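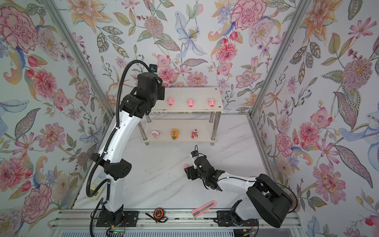 Ticket 2565 – Clirley two-tier display shelf, upper board slides on the legs
Status: open, waiting on customer
Category: Shelves and risers

Hi there! I bought the white two-tier shelf with the steel legs from your Tillitz shop in October, and I love it, but the top board won't stay put. I keep little pink pigs up there in a row, and every time I set one down at the left end the board shifts a tiny bit. By the evening the whole row has crept toward the wallpaper (big peonies, very busy, so you notice when something is crooked against it).

What I've tried so far:

Tightened all 4 legs by hand. Better for a day, then back to sliding.

Took everything off, lower board too – that's where the lion-or-sunflower figure and the pink bear live – and wiped the boards and the legs with a dry cloth. No change.

Swapped the upper and lower boards. Now the lower one is solid and the top one still moves, so I don't think it's the board.

Reply from Dultomska Home Support, Wednesday 9:55
Thanks for checking the boards, that saved us a step. Could you look under the top board and see whether each leg has a clear plastic washer? Please also tell us which floor covering the shelf stands on.

My answer:
Found three washers! The back left leg doesn't have one, and I've been through the box twice. The floor is a white marble pattern, very smooth, and the feet don't slide on it at all, it's only the board. I cut a ring out of a rubber jar seal and put it where the washer should be, then left it for 30 minutes with just the pigs on top. It held when I nudged it, but the ring is thicker than the others and now that corner sits a hair high. The round pink-and-white one would roll right off, so it's staying downstairs on the lower board for now.

Reply from Dultomska Home Support, Wednesday 14:30
A washer set is on its way, part Stetsiuk 55. Please leave the ticket open until it's fitted.

Will do – I'll write again once it's on.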